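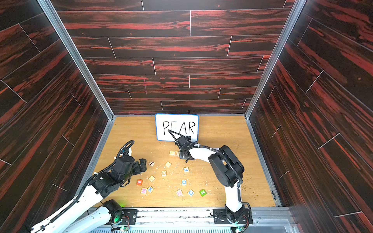 Two-arm cell, shared workshop, back bay
Monthly inspection, with comments
Inspected by: Amarachi Akinola
Second pair of eyes: Struan Baxter
Date: 03/07/2020
Last one before this: January, and let's leave it there

Marks used: OK, FIX (run it, but fix it before next month), STOP (doesn't run until it's done).

1. ENCLOSURE

1.1 Corner posts tight, no movement when pushed by hand. OK
Comment: Pushed by hand, then by Struan. Same result.

1.2 Wall panels seated, no lifting edges. OK
Comment: Dark plank print on all three sides, as chosen by Rui, who wanted it to feel like a hunting lodge. It does. The pale seam lines are part of the print. Please stop reporting them as cracks.

1.3 Mark on back wall, left of center. FIX
Comment: Pink, vertical, faint. Wipe it off or sign it.

1.4 Floor flat and fixed down. OK
Comment: Plywood is sound. One screw at the back right was proud and has been driven home.

1.5 Floor clean. FIX
Comment: It is not clean. Flecks and crumbs all over, worst around the blocks. Vacuum before a session, not during. The shop vac lives under the bench and is free to use, a fact that seems to have been kept secret.

2. RAIL AND BASES

2.1 Mounting plate bolts, left arm. OK
Comment: Checked with the torque wrench, paint marks still lined up.

2.2 Mounting plate bolts, right arm. FIX
Comment: One bolt took a quarter turn. Remarked in white. If it moves again by next month it gets threadlocker and a talking-to.

2.3 Rail free of debris. FIX
Comment: See 1.5. The dust has found the rail. Brush it toward you and away from the slots underneath, please.

2.4 Small circuit board under right base covered. STOP
Comment: Bare board, green light on, sitting directly below a place where sawdust falls. Hiếu has a printed cover half designed. A whole one is needed. Until then, no powered work in this bay.

2.5 Small wires at both plates tied back. FIX
Comment: Tied back on the left, more or less. On the right they are expressing themselves.

3. ARMS AND CABLES

3.1 Joints turn freely by hand, power off. OK
Comment: Left wrist is a little gritty at one end of its travel. Noted in January too. No worse.

3.2 Cable sleeves undamaged along full length. OK
Comment: No splits or rub marks. Two clips replaced on the right arm from the bag of 300 that Tanko bought when we needed nine.

3.3 Cable loops clear of the work. FIX
Comment: The loop to the right gripper hangs over the front of the whiteboard and crosses the first letters of the word. It hasn't caught on anything yet. Shorten it, but leave enough slack for full wrist rotation. Struan shortened the last one without checking this and we all learned what a connector costs.

3.4 Gripper fingers tight, no chips. OK
Comment: Both sets. Spares are in the drawer marked Savavik, which is what we call the project, before anyone else asks.

3.5 Indicator light at left base works. OK
Comment: Green. Green means it has power. It does not mean it is safe to put your hand in.

4. WORK AREA

4.1 Only task items on the floor. OK
Comment: Letter and number blocks, one whiteboard. No mugs this month, well done everyone.

4.2 Whiteboard steady. FIX
Comment: It stands at the back on its own good intentions. Two strips of hook tape would do it. The word for the current spelling job is PEAR. Capitals only, black marker, spaced out as it is now. Tanko's cursive was a nice idea.

4.3 Blocks free of splinters and loose paint. OK
Comment: Went over every one with a cloth. The plain tan one is so faint I had to tilt it to the lamp. Either repaint it or retire it.

5. STOPPING IT

5.1 Emergency stop cuts power to both arms. OK
Comment: Tested three times with the arms moving slowly, before I got to 2.4 and shut the bay down.

5.2 Stop button reachable from the stool. FIX
Comment: Reachable by Struan, who is six foot four. Move the bracket toward the stool.

5.3 Speed limit set in software. OK
Comment: Limit was where we left it. Rui would like it raised. Rui may put that in writing.

5.4 Run log filled in. FIX
Comment: Counter reads 1,224 cycles. The log adds up to 1,000. Whoever ran the other ones, the pen is on a string for your convenience.

TO DO
Cover for circuit board (2.4): Hiếu, before power goes back on
Cable loop and wires (3.3, 2.5): Struan, supervised
Stop button bracket (5.2): Tanko
Hook tape, pink mark (4.2, 1.3): Rui
Vacuum and brush (1.5, 2.3): all of you

Signed: A. Akinola
Countersigned: S. Baxter — "supervised" noted, under protest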